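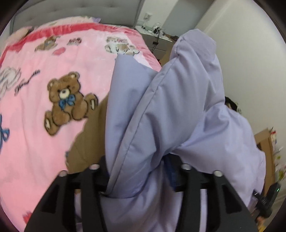 Lavender cloth pinched between the fingers, teddy bear blanket on the bed.

Vurkgate Community > Learning from examples > Hand-held grippers

How should I divide a bed-making task into episodes when the cloth is large?

Štefánia Hudec
posted 1/23/23

Hello everyone. I collect examples for a policy that should learn to arrange bedding. We record with hand-held grippers, and the trimming and labels are done in Phromma. With small things I have no trouble. One episode is one pick and one place, and the start and the end are clear to everyone.

With large cloth I am not sure what is one example. I take an edge, I lift it, I let it go, I take it again at a better place. If I keep everything in one episode it becomes very long, and most of it is correction. If I cut at each release, I get many short pieces in which the cloth is left in a heap and the goal is not visible at all. Our guide says only "one task per episode", and it was written for cups.

My second doubt is about regrasps. Should I delete the part where the grip was poor and I had to take the edge again? A colleague says yes, because the policy will copy it. I would prefer to keep it, but I have no good argument.

The last thing is the thick edge. When it is in the fingers, the bunched cloth stands up high in front of the lens and covers a large part of the room.

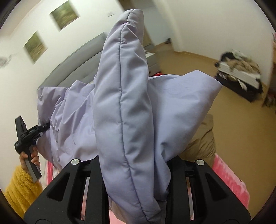 3 replies

Briden_K

Keep the whole task as one episode and put the cuts in as labels. We do it like this: the recording runs from hands free to hands free, and inside it we mark "reach", "grasp", "carry", "release". We have 4 labels and not more. Later you can train on the long version or on the segments, and you do not need to record anything again. If you cut the files on the first day, you cannot easily join them back.

About the regrasps — keep them. A real cloth slips, and the policy needs to see what a person does after it slips. I remove an episode only when the operator stops to talk or the tracking is lost. Give the regrasp its own tag, so your colleague can filter it out and compare the two results.

cilau28

just record more of them. we did 30 with one blanket and then changed to another one, worked ok for us

Tomorrow Is Laundry

I agree with Briden_K on the labels, but I would add one rule for the end. Decide before the session what "finished" looks like and write it in one sentence, for example "both upper corners are at the headboard side and released". Without it every operator stops at a different moment.

For the covered view: take less cloth in the fingers. If you pinch near the seam and keep the wrist lower, the bunch usually falls to the side and does not stand in front of the lens. When two grippers are used, save both views with the same clock. The other one can often see what yours cannot. Check the clock again after a battery change, ours was wrong for a full week in April and we had to throw away those sessions.

Štefánia Hudec

Thank you, the labels inside one recording are a good solution for me. I will keep the regrasps with a tag. Does "release" start when the fingers begin to open, or when the cloth is free?

Briden_K

When they begin to open.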